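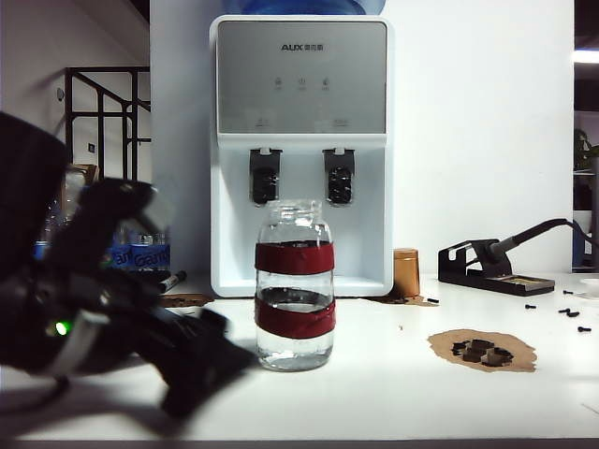 Carrillo objected, when the first coding scheme was circulated, that a prop change in a youth musical cannot be timed from the blackout alone, as the cast has often started clearing the stage well before the last note. The objection was accepted. In the revised scheme, a change begins when the first item leaves its playing position and ends when the last item needed for the next number is set. Lighting cues were kept as a separate variable.

Figure 4. Clear glass jar, open at the top and partly filled with water, with two bands of dark red tape.

4.2 Prop handling and scene change length

The analysis in this section covers the two productions staged at the Ocampo hall, both of them full-length musicals with casts drawn from the same after-school program. The Tirnard production is left out here and treated in Section 4.4, as it used a unit set and had almost no changes to time. Running sheets were kept by the stage manager at every rehearsal from the first stagger-through onward and at all performances. Taken together, the sheets yielded 2536 entries, where an entry is one movement of one prop by one person.

Props were sorted into four classes. Class A contains hand props carried on and off by the actor who uses them. Class B contains items set in advance by a crew member. Class C contains furniture, including anything on casters. Class D contains open containers holding liquid, such as a jar or a basin (Figure 4). Class D was separated from Class B at the suggestion of Barajas, on the grounds that crew members walk more slowly with such items and tend to take a different route through the wings. Food was coded as Class A or B depending on who placed it.

Two raters coded the running sheets independently. Disagreements arose mainly over items handed from actor to crew in the wings, which the first version of the manual did not mention. These were settled by assigning the movement to whoever held the item when it crossed the masking line. One rater had previously worked on the pilot at Dradari and was therefore not told which sheets came from performances and which from rehearsals. Entries with no legible start time were dropped before coding.

Class C items accounted for most of the long changes in both productions, as expected. The result for Class D was less clear. In the first production, changes that included a Class D item ran longer than those that did not, even when the number of items was held constant. In the second production the difference was small and in the opposite direction. The second production had a prop table on each side of the stage, while the first had a single table stage left — a layout forced by the position of the band — and so the two sets of changes differ in walking distance as well as in what was carried. We did not attempt to separate these effects. A comparison within the first production, limited to exits stage left, reduced the gap but left too few cases for a useful test.

Changes shortened over the rehearsal period in both productions. Most of the reduction came before the first run with the band. After that point the length of a change was governed largely by the scene change music, which the crew used as a clock. Where the music director added a repeat, the change expanded to fill it. The clearest case is the move into the Act Two opening of the first production, for which 30 seconds of underscoring had been written. The crew could complete it in less, and did so during technical rehearsal, but in performance the final item was set in the last bars on every night for which a sheet survives.

Escobedo has argued that this pattern reflects direction more than habit, since young crews are commonly told to arrive with the music. Neither of our stage managers reported giving such an instruction. Both did tell the crew not to run, and a slower pace adopted for that reason would look the same on a running sheet.

Three limits should be noted. Start and end times were written by hand, to the nearest second at best, and short changes are therefore measured less well than long ones. Crew members were not identified by name on the sheets, so practice effects cannot be traced to individuals. Finally, house size was not varied. The Ocampo hall seats nearly 500 and has wings that are deep by the standards of school and community venues; crews working in a gymnasium or a black box would face different routes and sight lines. The costume changes recorded on the same sheets are taken up in Section 4.3.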